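ok thread bc people keep asking what's going on with the flood anniversary in Zavala. typing this on the bus so forgive me

Thursday is the main day. Bells at the old bridge, then the walk up to the levee, then names. Same order as last year, they just moved it earlier bc of the heat

if you weren't here: the river came over in May, at night, before the sirens. Lower Zavala was under by 4 a.m. Most of the people we lost were on the two streets behind the grain yard. My aunt's block. Her house is still standing, nobody can live in it

new this year, the names get read by the families and not by city hall. Took a LOT of emails. Good. Last year they rushed it and got three last names wrong, people walked out

the wall isn't finished. I know. The stone is cut but the ground at the site is still settling, so for now it's the temporary panels again. Bring tape if you want to leave a card, the pins rust

about the money bc my mentions are full of it. Rebuilding fund paid out to the Hilinora side first. Their paperwork was in first, that's the reason I was given. Make of that what you will. Lower Zavala families got the first check in the winter and have heard zero on the second

there are still 8 families in the trailers out by Wista. Eight. They were told one season. One of them has a kid who has never lived anywhere else

the trailers leak btw. Went out there Sunday with a mop and a box of canned stuff. Everyone was nicer to me than I deserved, I was late and brought the wrong size batteries

county meeting about the trailers is the same night as the ceremony, 8 p.m., which, come on. Who schedules that. I'm going to both, will post from the meeting if my phone holds out
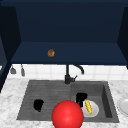

Can you come to the levee walk if you didn't lose anybody?
Of course, please come, last year half the people there were from Brekivus and it meant a lot to the familes. Just stay behind the families until the names are done.

parking: not the church lot, that's for people who can't do the hill. Use the field by the pump station. Shuttle goes back and forth till 9ish

no drones pls. Someone flew one last year right over the silence and you couldn't hear anything else

water and shade tents at the top this time. Wear real shoes, the gravel is new and it slides

ok my stop. will add the reading order when the families send it over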